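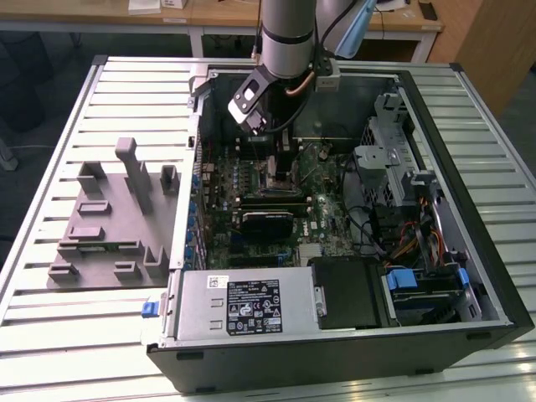

Old Dell tower: keep going or strip it for parts?
Forum: Desktops and Repairs > Older Hardware

comfort_e
Posted 7th March
Hi all, Comfort Eshun here, I mostly lurk in the printer section so be nice to me!

I picked up an old Dell tower in January at the Denbridge surplus sale. $40, no drive wipe certificate, no power cord, sold as "does not start." I figured worst case I'd have a case and a power supply. Well, I plugged it in at home and it did start, for a bit. Fans go up like a hair dryer, it sits at the logo, sometimes it gets into setup and then it shuts itself off. No beeps.

So now it's on its side with the panel off and I'm going through it a piece at a time. Green board, black graphics card, silver power supply along the bottom, all those blue plastic tabs Dell loved in those years. I've already pulled the CPU cooler once. The paste under it had turned to something like dried toothpaste and I'm pretty sure that's at least half the problem.

My question is whether it's worth putting money in. I want it for my nephew's homework and maybe some older games. I priced out a new SSD, more memory and a tube of Clallik paste and the whole lot came to $152. That's a lot on top of a forty dollar computer. What would you do?

graybox_rik
The paste is your shutdown. Clean it, repaste it, put the cooler back on and look at the temps in setup before you buy a single thing. I've seen that same behavior on a bunch of office towers and it was dry paste every time.

Also please don't spend $152 on it. Skip the memory for now. A small SSD and call it a day.

motherbored
Going to disagree with Rik a little. Dry paste makes it run hot, sure, but fans at full blast from the first second sounds like the board isn't seeing the fan sensor. Check the fan plug. On some Dells if you miss the header by one pin it'll spin but the board has a fit about it.

And have a good look at the capacitors while it's open. Any that are domed on top or crusty, stop there and strip it.

comfort_e
Ok, I looked! The ones I can see are the blue ones in the column on the left side, by the back ports, and the tops look flat to me. But I don't have much to compare them with, so if somebody who knows better wants to squint at the board, go ahead.

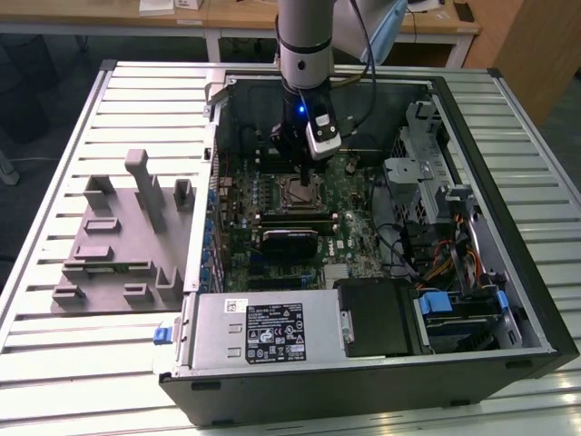
tallgrass
Flat is what you want. Bulging ones aren't subtle, you'd see it from across the room, so I'd stop worrying about those. I'd be more suspicious of the power supply. Those things sat under desks eating carpet dust for years. Can you borrow a tester, or a known good one?

graybox_rik
Swapping the power supply on a guess is how people end up with a $152 forty dollar computer, tallgrass. Paste first.

tallgrass
I said borrow!

comfort_e
Ha, ok. My neighbor has a tester, one of the little Zillier ones with the green lights, and I got all greens on it. I know that's not the same as under load, but I'm calling it good until something tells me otherwise.

I did the cleaning last night. Coffee filters and rubbing alcohol, took me forever, and the top of the chip still has that coppery, kind of scratched look. I was worried I'd done that with the plastic scraper. 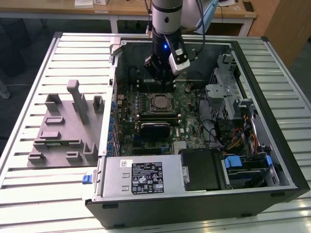 But going by what I've read since, a few light marks on the heat spreader don't matter much as long as it's clean and the paste can fill them in. Please tell me that's right before I put the cooler back, because I've now got myself worked up about it.

While I was in there I also blew out the card's heatsink and tucked the drive cables off to the side. The orange and yellow and black power wires by the drive cage are a whole bird's nest. Is there any trick to those? The lower bay is a tight squeeze with the wires bunched up the way they are.

motherbored
Light scratches are fine. I've got one that looks like somebody skated on it and it's been running for years.

For the wires, two velcro ties and fold the spare connectors back along the cage. Don't use zip ties, you'll be cutting them off again in a month. And did you check the fan plug??

comfort_e
...I did not check the fan plug. Going to do that now.

yusof_street_pc
Hello from the shop on Yusof Street, we get these in all the time. Motherbored is right about the plug, it's very easy to get wrong on that kind of board when the cooler shroud is in the way. I'd also change the coin battery while you're there. A flat one will make it forget its settings and then you chase ghosts for a week.

As for keep or strip, I'd keep it. The parts are worth next to nothing separately, you'd be lucky to get $29 for the card and the memory together, and then you have a case to haul to recycling.

graybox_rik
I'd argue with the $29. I'd say less.

comfort_e
UPDATE! It was both. Plug was off by one pin (sorry motherbored, you win) AND the paste was dead. I ran it for the whole evening and it topped out at 59 C playing video, and it's quiet enough that I forgot it was on. I'm so happy!!

Someone messaged me asking for the order I did things in, so I wrote it down. Nothing fancy.

1. Power cord out, hold the power button in for ten seconds, side panel off, tower down on its side so you can get your hands in.

2. Cooler off. Mine needed a gentle twist before it would let go. Clean the chip while it's still clamped in the socket, so you're nowhere near the pins. I left the graphics card in for this part, it sits right below but there's enough room to work.

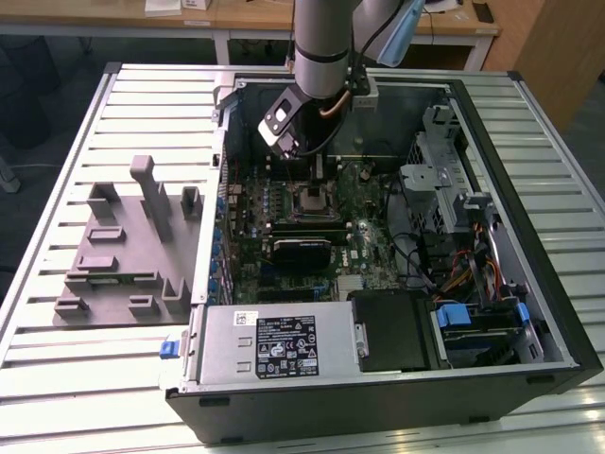
3. Pea-sized blob of paste in the middle, cooler straight down, screws a bit at a time going corner to corner.

4. Fan plug. Look at it with a flashlight. Then look again.

5. New coin battery, then reset the clock in setup.

6. Velcro the power wires before you slide the drive back in, not after (I did it after and scraped a knuckle).

7. Run it with the panel off for an hour and keep an eye on the temps.

tallgrass
Nice work. 59 is great for one of those. Are you still getting the SSD?

comfort_e
Yes, a small one, Rik talked me down. Leaving the memory alone until my nephew complains. Does anybody know if the lower bay takes a 2.5 inch drive as is, or do I need an adapter bracket?

motherbored
Bracket. I've got a spare with the screws, send me your address and I'll mail it.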